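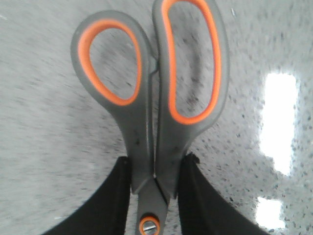

Incident Report, Cell 2

Prepared for the Lidatdale site by the night maintenance desk. Filed 25 Dec 2025.

1. Summary

At the end of the late shift the Trindex arm in Cell 2 failed to release a pair of scissors. The scissors had gray handles with an orange lining. The arm held them for 24 minutes. No one was hurt. One glove was damaged. The cell is locked out and the tag is on the main switch.

The form asks for a cause. I have left that box blank and attached the following pages in its place.

2. Equipment

The arm is a Trindex bench model with a two-finger gripper. The fingers are flat and black. They were replaced in September, when the old pair had worn smooth on the inner faces. The controller is an Eder unit, older than the arm, and it was never meant to run it. An adapter board sits between the two. The scheduling software is Olirum.

The task is tool return. At the end of each shift the arm picks up whatever has been left on the counter, matches it against a list, and puts it in the rack on the wall. The list has the scissors, the tape gun, the markers, and the short ruler. It does this well. Before the night in question it had logged 2,000 returns without a drop.

3. Sequence of events

The pick was normal. The fingers closed on the shanks below the loops, handles up, and the force reading settled at its usual value. The arm lifted and began the move to the rack.

It stopped above the counter. The log shows no fault at that point. It shows the move command, then the same move command again, then the same one again. The adapter board was passing the command to the arm. The arm was answering that it had already arrived.

I was in the parts room. I heard the motors holding, a thin sound that goes up a little when the load is not moving. I finished the label I was writing and went out.

The arm was pointing the scissors at the place where a person would stand to take them. I record this because it is what I saw. The rack is on the other side.

4. First attempt at recovery

I pressed Stop on the pendant. The pendant acknowledged. I selected Open Gripper. The pendant acknowledged that too, and the fingers stayed closed.

The procedure for a gripper that will not open is to cut power to the arm at the main switch, support the part, and use the manual release. The procedure is posted at the cell door. I wrote it. I did not follow it in order. I took hold of the handles first.

The force reading in the log rises at that moment, from both sides. The controller read my hand as the part slipping. It is set to tighten when the part slips. I pulled harder, and it tightened further. I let go and the reading fell back to where it had been.

I tried this twice. On the second try the arm moved 30 millimeters toward me and stopped. My glove caught between the finger and the shank and tore at the thumb. I took my hand out of the glove. The glove stayed where it was for a moment and then dropped to the counter.

5. Second attempt at recovery

I stepped outside the line and called the support number. The recording said the office was closed for the holiday and gave its hours. I listened to all of it.

I then sat on the stool at the cell door. The main switch is next to the stool. I could have reached it at any time, and the timeline in the log makes that plain, so I will not argue the point. I spent nine minutes there.

In that time I read the log back on the door screen. The September entries include a line I had not noticed when I signed off the new fingers. The Release setting had gone from Place to Handover. Handover is a mode for working next to a person. The arm brings the tool to the edge of the cell, waits for a hand, feels a light, steady pull, and opens. It has no time limit. If the pull is sharp, it holds on, so that the tool does not fall on anyone.

The setting is stored with the finger data. When new fingers are loaded, it loads with them. That does not explain why the arm put tools in the rack every night from September until this one. Olirum shows the Handover setting active the whole time. On every earlier night the position for the hand and the position for the rack were the same, because that field was empty and the arm used the last value it had. On this night the field was not empty. The entry has a time but no user.

6. Release

I went back in with no glove. I put two fingers through the longer loop and pulled, lightly, at a constant rate. The gripper opened. The log records the event as Handover Complete, duration 24 minutes, and returns the arm to idle.

I put the scissors in the rack. I then cut the power, hung the tag, and started this report.

7. Corrective actions

Set Release back to Place and lock the field. Open.

Check the other cells for the same finger data. Done. Cell 2 is the only one.

Retrain the operator on the order of steps for a stuck gripper. I am the operator. Scheduled.

Find the source of the position entry. Open. I have compared the coordinates with the floor drawing. They match the mark on the floor where the day operator stood before the tool return job was automated. I had that post for the last year of it. The mark was painted over when the cell was built, and the drawing I used is the old one, from the bottom drawer.

8. Return to service

Not requested at this time. The tools from the late shift are being put away by hand.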